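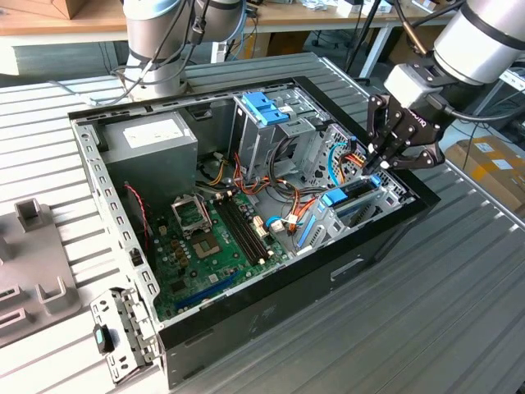

Three fingers would be plenty, said the voice from the Gruten office, and it had said so on every call that week. Three fingers, one motor, a spring, done. The speaker on the bench crackled whenever anyone over there leaned back in a chair.

I turned the volume down a little and kept my eyes on the cables.

We had been at Davbridge since lunch on Thursday, trying hands. The Gruten two-jaw went first, because it was cheap and had shipped first, and I loved it for about a minute of every cycle. It closed like a door. Give it a flat metal edge and it would hold on all night. Give it a connector tucked under a loop of wire and it took the wire too, gladly, every time.

The black hand was different. It felt its way in! The fingers bent at their pins, one a hair ahead of the other, and when something pushed back they stopped and waited for the controller to make up its mind. I had the force graph open on the laptop, and the line came up so gently I thought the sensor had died.

"What's it reading?" asked the speaker.

"Eight newtons," I said. "Holding at eight."

The chair in the Gruten office went quiet.

I should say that the controller was the old Iltwood one, the box we had all agreed to retire in March. It ran at 200 updates a second and hummed while it did it. The new one was supposed to be better in every way, and on paper it was, but it hurried. With the Iltwood box the hand seemed to think. I know that's only lag. I had written 475 lines of notes on that lag and I still liked watching it.

"Try the release clip," said the speaker. "The two-jaw never got the release clip."

So I typed in the move and put my finger over the stop button. On the screen the line climbed to nine, then eleven. I heard a click, small and clean, the kind a pen makes. The line dropped to four and stayed there.

"Was that it?" asked the speaker. "Was that the clip?"

I was already up and halfway around the table, grinning like a kid.

"Run 3595," I said, loud enough for the whole Gruten office. "Write it down – and then tell me again about three fingers."

The chair creaked. Somebody over there started looking for a pen.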